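Skimance Room Humidifier for Fruit and Root Storage

Maker: Indari
Type: floor-standing, evaporative, with water tank
Room size: up to 2,000 cubic feet
Tank: 5 gallons
Weight, empty: 124 lb
Status: in stock, ships on a pallet
Page last changed: April 19, 2024

Overview

The Skimance is a humidifier for small cold rooms used to hold apples, pears, carrots, beets and similar crops. It draws room air through a wet pad and returns it at low speed. No mist is produced. The air leaving the unit carries water as vapor only, so minerals in the supply stay in the tank and on the pad and do not settle on shelves or produce.

Most small cold rooms run too dry. The cooling coil is colder than the room air, water collects on it, and that water goes down the drain. The crop then gives up moisture to replace it. In apples the first signs are a dull skin and a slight give under the thumb, and fruit in that state is usually graded down when it is handled for sale. Carrots and beets go limp sooner. A larger coil running closer to room temperature reduces the problem, but in an existing room the coil is seldom changed, and adding moisture is the practical course.
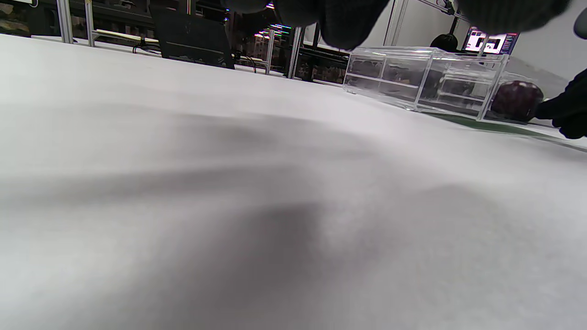
How it works

Water is pumped from the tank to a trough above the pad and runs down by gravity. The fan sits behind the pad and pulls air through it. A sensor on a cable reads the relative humidity of the room and the controller turns the fan and pump on and off together. When the set point is reached, the pump stops first and the fan runs on to clear wet air from the housing.

The rate of evaporation falls as the room gets colder and as the air gets closer to saturation. Buyers who have used an evaporative unit in a heated building should expect a much lower water use in a cold room. Low water use is normal and does not mean that the pad is blocked.

Controller

The controller is made by Paredes and is fitted at the factory. It has a two-line display, three buttons and a lock. The user can set target humidity, dead band, fan run-on time and the low-water alarm. Settings are kept through a power loss. A dry contact is provided for an outside alarm.

The controller can be told to hold off while the cooling system is in defrost. This needs a signal wire from the defrost timer. Without the wire the unit still works, but it will tend to add moisture during defrost, when the room is already damp, and some of that water will end up as frost on the coil.

Placement

Set the unit on a level floor with the outlet facing open space. Keep it clear of the direct stream from the cooling fans. Cold, fast air across the pad can freeze it when the room is held near the freezing point.

Hang the sensor at mid-height on the far side of the room, away from the door and out of the humidifier's own outlet stream. A sensor placed in the outlet stream will shut the unit off early and the rest of the room will stay dry. Leave a gap between stacked bins and the wall. Air that cannot move past the bins cannot carry moisture to them, whatever the display reads.

Water supply and cleaning

The tank can be filled by hand or from a fixed line through the float valve. The line must be potable water. Softened water is allowed but leaves a salt crust on the pad, and the tank must be drained more often.

Drain and wipe the tank every 30 days in use. Rinse the pad at the same time. Do not use bleach on the pad; the binder breaks down and the pad sags. The tank lifts out from the front without tools. Replace the pad once a season, or when scale covers most of the inlet face.

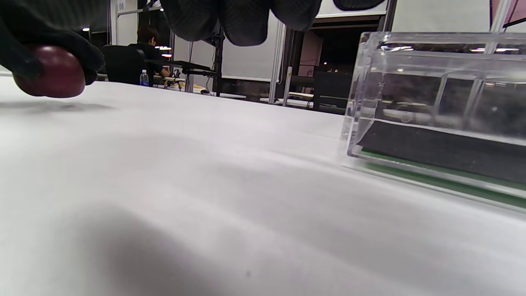 Units stored over the summer should be drained, dried and left with the front panel off. The pump should be turned by hand before the first start in September, as scale can hold the rotor in place. If it does not turn freely, soak the pump in white vinegar and rinse it. Do not run the pump dry to test it.

Limits of use

The Skimance is not suited to onions, garlic or winter squash, which need dry air. It should not be used in rooms held below freezing. It is not a substitute for air exchange, and it has no effect on ethylene or carbon dioxide levels. In rooms with bare steel racking, expect more rust than before.

Parts and options

Replacement pad, Ikitz brand, single
Replacement pump with cord
Float valve kit for fixed water line
Sensor cable, long
Defrost signal wire with terminals
Caster set, two locking

Pads from other makers will fit the slot but may not wet evenly. A dry strip down one side lets air bypass the wet face and output drops.

Ordering and support

Allow for a lift gate if there is no loading dock. Check the tank and housing for damage before signing for the pallet. Claims made after signing go to the carrier.

Questions on room sizing and defrost wiring go to Elikem Nyarko in technical sales. Please include the inside dimensions of the room, the crop, the holding temperature and the model of the cooling unit.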